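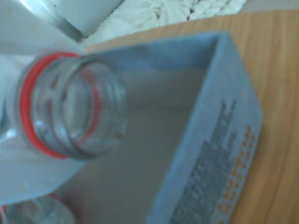
Rules for Robots That Share a Table With People

If you have ever played a board game, you know that somebody has to read the rules out loud before you start, even if everybody groans about it. Robots have rules too! Some of them are built into the machine and some are written down for the grown-ups who work beside it, and quite a few of them are things your own family probably says at dinner time.

We are going to look at the rules for one kind of job, packing glass bottles into a cardboard box. It sounds like an easy job (you could do it before breakfast), but glass is slippery and hard and it breaks into sharp pieces, so it makes a very good job for learning about safety.

Rule one: Look before you reach

Before a robot arm moves, it needs to find out what is in front of it. Is the box open? Is there a bottle there already? Is a bottle standing up, or lying on its side with its mouth pointing off in some direction? You can tell all of that in a blink. A robot has to work it out from its cameras and sensors, and clear glass is one of the hardest things for a camera to see, because you look straight through it and see whatever is behind it. In our picture, the gray inside of the box shows right through the mouth of the bottle.

Bright colors help. There is a red ring around the neck of that bottle, just below the twisty ridges where a cap would screw on. A ring like that stands out well against a pale box, and a robot can be taught to look for it, a bit like looking for your friend's red hat in a crowd.

And if the view is blurry? Then the rule says stop and look again. Guessing is fine for riddles, but we don't want guessing with glass.

Rule two: Hold it gently, but hold it

Try this with a plastic cup (please, not a glass one). Pick it up using as little squeeze as you can. If you squeeze too little, it slides out of your fingers, and if you squeeze too much, the sides start to bend. Somewhere in the middle there is a squeeze that is just right, and your hand finds it so quickly that you never have to think about it.

People who set up robots have to find that middle squeeze by testing. At the Brolliten workshop, a new bottle job is tested 90 times with plastic bottles before any glass comes near it. If even one bottle gets dropped, they find out why, fix it, and start the count over from the beginning. That can make for a very long afternoon, and there is usually a good deal of sighing, but they stick to it.

Rule three: Slow down near people

A robot that works by itself behind a fence can often move quickly. A robot that shares a table with a person has to be much more careful. At Brolliten there is a strip of tape on the floor, and whenever someone steps over it the robot slows down. If the person comes closer still, it stops and waits. It doesn't get cross about waiting, which makes it more patient than most of us in the lunch line.

Rule four: Everybody knows where the stop button is

Many robots have a big red button, and when it is pressed the robot must stop. Anyone in the workshop may press it, even a visitor, and even if they only have a funny feeling that something is wrong. You never get in trouble for pressing it. After that, a trained grown-up checks everything over before the robot is started again.

The button is also tested every single morning, and the test goes into a notebook with a blue cover.

Rule five: Keep the table tidy

You knew this one was coming, didn't you? Boxes, cloths and loose bits can get in a robot's way or hide something it needs to see. So before work starts, the people put away what isn't needed, and they check that each bottle and box is where it ought to be. If a bottle does break, the robot is switched off first, and then a grown-up in thick gloves cleans up the glass.

Make your own robot rules

You will need a friend, an empty shoebox and 6 plastic bottles. One of you is the robot and the other is the helper. The robot closes its eyes and may only move when the helper gives an instruction, such as "hand forward" or "close your fingers slowly." Agree on a stop word before you begin. Ours was "pickle."

Now pack the box! When you have finished, write down any rule you wished you'd had at the start, then swap places and try again with your new rule added.

Words to know

Sensor: a part that helps a robot notice things, such as light, touch or distance.

Gripper: the part of a robot that holds things, like a hand.

Standard: a set of rules that lots of people have agreed to follow, so that machines made in different places are safe in the same way.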